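Okico Pillmate

The Okico Pillmate is a two-armed tabletop kit sold for practice in handling small household containers, chiefly the weekly pill organizer. It is made by Okico, a small firm that previously sold label printers, and is distributed by Kindmont. The sales leaflet calls it "the patient pair of hands." Patience is certainly involved, though opinions differ on whose.

The kit grew out of an earlier single-arm product, the Vass, which could hold a pill box or open it but had nothing left over to do the other. Okico added the second arm and raised the price.

Design

The arms are white with black joints and stand side by side on a rail at the front of the work surface. Each ends in a black gripper with two long fingers that narrow toward the tips. A small camera near each gripper gives the software a close view, and a third looks over the whole table. Brackets are 3D-printed, and buyers can download the files and print replacements, an option the manual mentions six times.

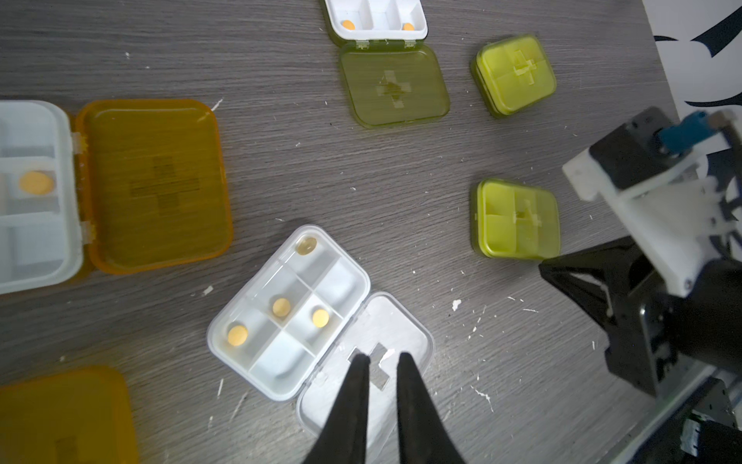 Containers

Pill boxes are the standard test because they are cheap, light and annoying. The lids are hinged and often see-through, a poor combination for a machine that has to find an edge before it can lift one. Colored lids in orange and green are considered the easy cases. Clear lids are listed in the manual under "advanced," along with shiny tables.

A closed box also tends to slide when pushed. The recommended approach is to bring the fingers down beside the box with the gripper open, then close in slowly from both sides. Owners in a hurry have found other approaches, and the support page has a section on retrieving tablets from under furniture.
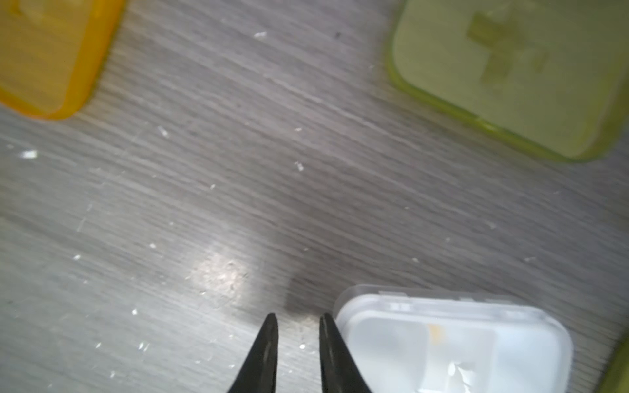
Software

Tasks are taught by demonstration. The user guides the arms through a job, such as opening a lid or moving a tablet between compartments, and the software works out its own version. Okico suggests 31 demonstrations per task. Zillach, which sells a rival kit, suggests fewer and charges for each.

Price and reception

The Pillmate went on sale in December at $697, table not included. Reviews praised the reach of the arms and the clear wiring diagram. Complaints centered on setup, which takes up most of an afternoon and leaves the buyer with a good deal of cable to arrange.

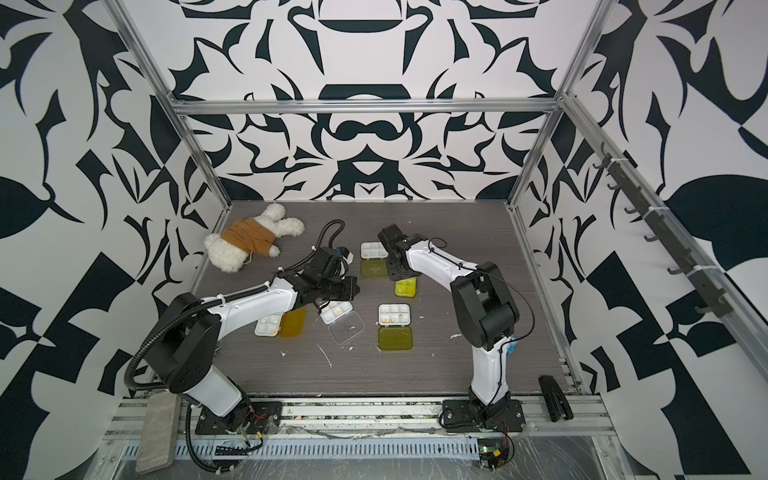

The kit is not approved for giving medicine to anyone, and the box says so on 2 sides. Kindmont markets it to schools and hobbyists, and accepts returns if all the fingers are present.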